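Home | Tickets | Guides | Contact

30 May 2022
By Gilles Arnaud
7 min read

Ticket 417: Tip boxes, re-racking, and tips that won't sit straight
Status: open, waiting on one delivery

Hello everyone, and thank you for your patience with this one. I know the ticket has been sitting in the queue longer than it deserved, and several of you have stopped me in the hallway to ask about it, so I'm going to write down the whole thing from the beginning. If you only want the fix, skip to "What to do for now" and come back to the rest with a cup of tea.

What was reported

The original message came from the Mensah bench and said, in full, "tips leaning again, half the box wasted." Two more reports were added to it over the following week. One was about a lid that kept falling shut on somebody's hand during a long dilution series, and the other was about refilled boxes going back on the shelf with no label, so that people were opening them to see how full they were. I merged all three because they're really one problem, which is how we refill and look after the green-rack boxes.

What I checked first

I started with the tips themselves. We buy in bags from Mulia, and we changed bag size in November, so my first thought was that we had been sent a slightly different tip. I took a handful from the old stock and a handful from the new and stood them in the same rack. They dropped in to the same depth and I couldn't feel any difference in the collar. I was a little disappointed, because that would have been a very easy ticket to close!

Then I tried the racks. A rack that has been through the autoclave too many times can bow in the middle, and the tips in the center rows end up tilted toward each other. I went through the whole shelf with a steel ruler laid across each rack (a nice quiet job for a rainy afternoon, I have to say) and found 2 that rocked visibly. Those have gone in the recycling. The rest were flat, including the one from the Mensah bench that started all this.

So it was neither the tips nor, for the most part, the plastic. What was left was how the boxes are being filled and how they are being used up.

What I found

On the bench, a nearly spent box and a filled one tend to stand open side by side. When people run low they top up the old rack by hand from the bag, usually in a hurry, and a tip dropped in at an angle can catch on the rim of the hole. It looks seated from above. Push a pipette down on it and it leans, the neighbor leans with it, and the next person decides the row is no good and throws it away.

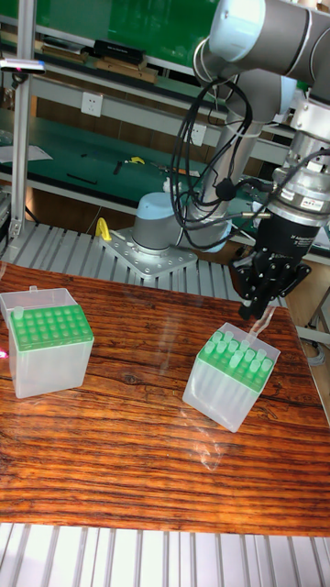

Skirurano Shared Bench Support

The box on the left has come down to a single tip in the back corner of its rack, and that's the point at which I'd ask you to stop and swap the whole thing over. Please don't top it up. Compare it with the other one, where the tips are standing in their rows and there's no guessing about what is left. Both lids are open there too, which brings me to the second complaint.

The lid that falls

I tried the lid from the report and the hinge was loose on one side. It had popped out of its socket. Press it back in with your thumb until it clicks, open the lid all the way, and give the box a gentle nudge. If the lid drops forward, put the box in the tray marked "repairs" and take another. Please don't tape the lids back. I spent far longer than I'd like to admit cleaning old tape glue off the ones I collected.

What to do for now

1. Finish a box before you open the next one.
2. When it's down to the last tip or two, use those up and put the empty box in the gray bin by the sink.
3. Take a full box from the shelf. Check the label for tip size and refill date.
4. If you have to refill one yourself, do a row at a time and run a clean gloved finger lightly along the tops. Anything that isn't seated will stand proud of the others.
5. Close the lid when you walk away, even for coffee.

Updates on this ticket

Labels: done. They're in the drawer under the balance, the small white ones. Size and date only, please.

Refill inserts: ordered from Skumon, the kind where a full layer of tips drops into the box in one go. That should take care of nearly all the hand filling. We used 346 boxes' worth last year by my tally sheet, so I've asked for a decent supply.

Mensah bench: I refilled their box row by row and left it with them. They've promised to write on this ticket if they see any leaning, and so far I haven't heard a word.

I'll keep the ticket open until the inserts arrive and I've tried them in our older boxes, as the catalog drawing is rather small and I'm not sure of the corner clips. If you have a box that's misbehaving in some other way, add it below or leave it on my desk with a note. A note with your name on it, please, as I have three mystery boxes there already.

Gilles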